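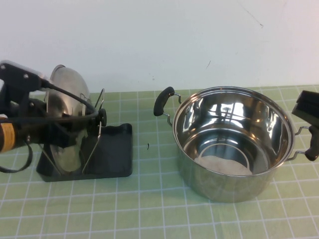 Hatdale draw Mondar in the second round

The draw for the second round of the Trernatow Cup was made on 24 May 2023 and Hatdale will play at home against Mondar. The winner goes to the quarter-final, where Gebremichael are already waiting after their bye.

Many of our members will remember the last meeting with Mondar. It was a league match in April, and we lost it 3-2 after we had been leading until nine minutes before the end. Two of their goals came from corners. Since then we have worked a lot on how we defend at the near post, and in the last two matches we did not concede from a set piece.

Our coach, Ezequiel Cantero, was satisfied with the draw. "I prefer to play at home against a strong team than to travel three hours to a weaker one," he told the newsletter. "Mondar are good in the air and they are patient. We must keep the ball on the ground and use the width of our pitch." He expects to have the full squad, except the left back, who is suspended for this match after his second yellow card of the competition. The reserve goalkeeper is training again with the group but will not be on the bench yet.

The ground can receive 2,000 people and the club asks supporters to buy tickets before the day of the match if possible. Members pay the same price as for a league match. Children under nine enter free with an adult, but they also need a ticket, so please ask for it at the office. The visitors will have the covered part behind the north goal. Members who normally sit there can change their seat for one in the main stand without extra cost.

If the score is level after ninety minutes there is no extra time in this round and the teams go directly to penalties. The kick-off time will be on the club notice board as soon as the league confirms it.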